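Clavness Laundry Basket Set: README

Last edited in May. Maintained by the Clavness household textiles project.

What this is

A collection of pictures and notes about clothes and cloths going in and out of a basket in a living room. It covers the basket, the things in it, and the state they are in at different moments: heaped, hanging, bunched up, or laid over the rim. The set holds 1,263 pictures. Each one has a short text note written by hand.

The set was put together for people who study household laundry, mainly the part that happens outside the laundry room. Most existing material we found deals with flat, folded items on a table. We wanted crumpled ones on the floor.

Contents

pictures/ all pictures, grouped by session
notes/ one plain text file per picture, same name
items.csv list of garments and cloths, with main color and fabric feel
rooms.csv list of rooms, with flooring and large furniture
splits/ two lists, one for building and one for checking
CHANGES what was fixed and when

Garments and cloths

Items were picked to be hard to tell apart once they are in a pile. Several are close in color, and red and white come up more than anything else. In the Jiltside sessions, red pieces share the basket with white ones, and a red item with a white trim can look like two items when it is crumpled. The notes follow one rule for this: if the writer can't say where one piece ends and the next begins, the note says "red and white fabric" and stops there.

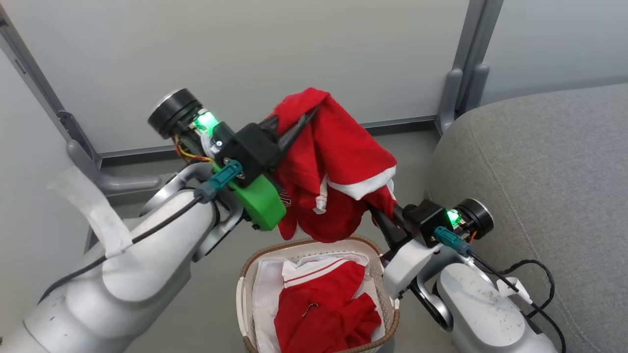

Size is not recorded. We tried it early on and dropped it, as the writers disagreed too often on anything that wasn't laid flat. Fabric feel is recorded in everyday words (fuzzy, smooth, ribbed, thin) and only where it shows. Fiber content is left blank in every row. The column is kept so that older scripts still load.

Printed marks and labels are noted as "mark" with a color. Please don't try to work out garment brands from them.

The basket

The note files use "basket" for any open container that holds laundry, whatever it is made of. Woven trim, lining and handles get their own tags when they show:

rim
weave
lining
handle
holes

A basket may have any number of these tags. A missing tag means the writer did not see that part. It does not mean the basket lacks it. The same basket can carry different tags from one picture to the next, depending on the side it is seen from.

Rooms

There are two rooms, called Jiltside and Bastos in the files. Both are living rooms with a basket on the floor near something upholstered. Seating is tagged "sofa or ottoman" unless the whole piece is visible. Wall color is given as light, medium or dark. We had finer names at first (pale gray, off-white, cream) and merged them after they proved useless for sorting. 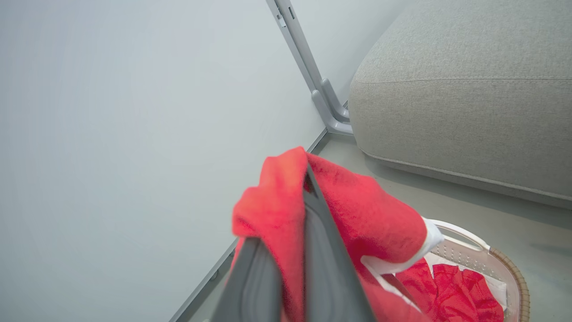

Picture: Wedier / Clavness laundry basket set, Jiltside room. Free to reuse with credit.

Lighting was left as it was in each room. Curtains were open for some sessions and closed for others, and rooms.csv has a column for it. Expect the reds to shift between orange and pink across sessions. No color correction has been applied.

How the notes were written

Each note is one to three sentences. Writers were asked to name the item, say where it is in relation to the basket, and mention anything touching it. A second writer read 100 notes per session and marked problems. Where the two disagreed, the vaguer wording was kept.

Known problems

Notes from the first Bastos session use "hamper" in place of "basket." Search for both.
Towels and fleece garments are mixed up in places. If it matters for your work, merge the two tags.
Up to 10 notes refer to an item number that was later removed from items.csv.
Near-duplicate pictures have not been taken out. Neighboring files in a session can look almost the same.
White items against a white lining are undercounted.

Using the set

The two lists in splits/ are divided by session, so a heap that appears in one should not appear in the other. If you make your own split, keep sessions whole.

Credit Wedier and the set name. Changed versions may be shared under the same terms, with a line saying what was changed. Corrections to notes are welcome; send the file name and the new wording, and leave the old file as it is. Fixes go into CHANGES in the next release.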